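Jitstead shares slip as memory orders go quiet

Shares in Jitstead fell 4 per cent on Monday after the memory chip maker said it would delay its second production line at Mikosthorpe, having found that customers who begged for stock in spring are now rather slow to return calls.

The company had planned to open the line in November. It now says "next year", a phrase it has used before. The site employs 3260 people and no jobs are affected, according to a statement that ran to 55 words, including the company's address.

Jitstead blamed phone makers, who ordered heavily when parts were scarce and are still working through the pile. Its main rival, Rellmont, issued a similar warning two weeks ago and was told by Jitstead's finance team that the problem was "specific to Rellmont". 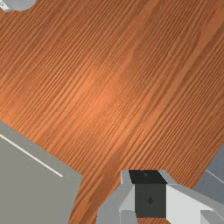
Wood grain on a tabletop, computer-rendered.

Brokers at Hollis cut their rating on the stock from "buy" to "hold" shortly after the market closed – a service to anyone planning to sell that morning. Jitstead kept its dividend and said it remained confident in demand over the long term.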